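Submitting an Opinion Piece: Lulley Student Press Guide, Section 4
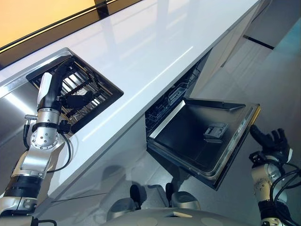
Opinion pieces go in through the Lulley desk page, under Submit, and are held there until an editor opens them. Write and save your draft in a separate file first. The desk page logs you out after 23 minutes without typing, and unsaved text is lost. If you want a picture with the piece, attach it before step 4. A picture of a glossy white countertop with a streak of light along it, for instance, needs a caption that says what the counter has to do with your argument, or the editor will drop it. Captions are limited to 144 characters.

1. Log in and choose New Piece, then Opinion. Do not choose News. The two forms go to different editors.

2. Type a headline. Leave out the word "Opinion"; the page adds it.

3. Paste your text. The limit is 2,000 words.

4. Fill in the Sources box. List every article, post or interview you quote, including ones you disagree with.

5. Press Send to Editor. The status changes to Waiting.

Note: Once the status is Waiting you cannot edit. To make a change, write to Mỹ Kim at the opinion desk and ask for the piece to be returned.

Caution: Do not name another student in a complaint or criticism without written approval from the adviser, Sunil Siriwardena. Pieces that do this are sent back unread.

Replies to a published piece are accepted for 14 days. Use the same form and tick Reply under the headline.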